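Hilo sobre mi primera vía larga, que llevo desde enero queriendo contarlo y por fin me siento a escribir 🧗

1/ Empecé a escalar en el rocódromo Cleser, en el grupo de adultos de iniciación. Venía de no haber hecho deporte en la vida. El primer día me bajé a media pared con los antebrazos como piedras y aun así volví a casa feliz.

2/ Luego vino la roca de verdad. La escuela de Cárdenas tiene un sector de placa caliza facilísimo de llegar y dificilísimo de entender si vienes de la resina. ¡No hay presas de colores! Me pasé la mañana entera buscando pies que ya estaba pisando.

3/ Y el sábado pasado no, el anterior: la Drodovska. 6 largos, roca buenísima, reuniones cómodas. La tenía apuntada en la libreta desde que vi el croquis colgado en el bar del pueblo. 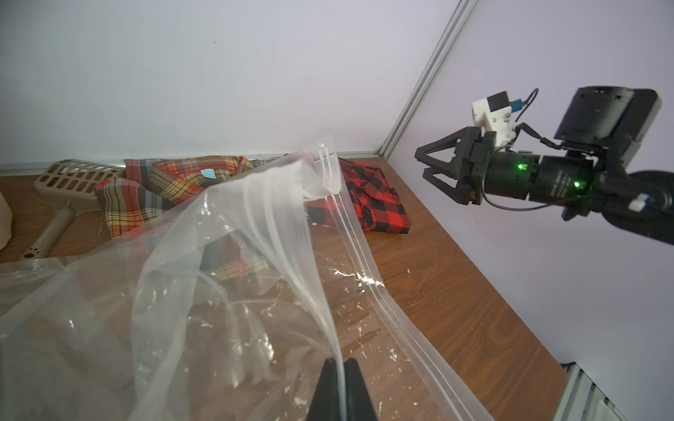 4/ Los dos primeros largos son un paseo para quitarse los nervios. El tercero ya pide calma: una travesía a la izquierda con los pies en adherencia y un patio precioso debajo. La hice cantando bajito, que es lo que hago cuando tengo miedo – funciona, de verdad.

5/ El largo clave es el cuarto. Diedro vertical, canto bueno pero lejos, y un paso de bloqueo que me costó tres intentos. Al tercero salió y pegué un grito que se tuvo que oír en el aparcamiento.

6/ Arriba, a 1.816 metros, comimos medio bocadillo mirando el valle y luego bajamos por la canal con los rápeles equipados. Ojo con la cuerda en el segundo, que hay un arbusto que lo engancha todo.

7/ Material, que ya me lo habéis preguntado: cuerda doble, doce cintas y unos gatos cómodos. Yo llevé los Standetti de siempre, con la goma ya gastadita, y ni una queja en los pies. El casco, puesto desde el aparcamiento.

8/ Si estáis empezando y lo veis lejísimos, apuntaos a una salida con gente que sepa y preguntadlo todo, hasta lo que os dé vergüenza. Yo aprendí a montar una reunión en el suelo del garaje, repitiéndola hasta aburrirme.

9/ Lo siguiente es una vía de 400 metros que está justo enfrente – ya tengo el croquis impreso. Si alguien la ha hecho, ¡contadme cómo está la bajada!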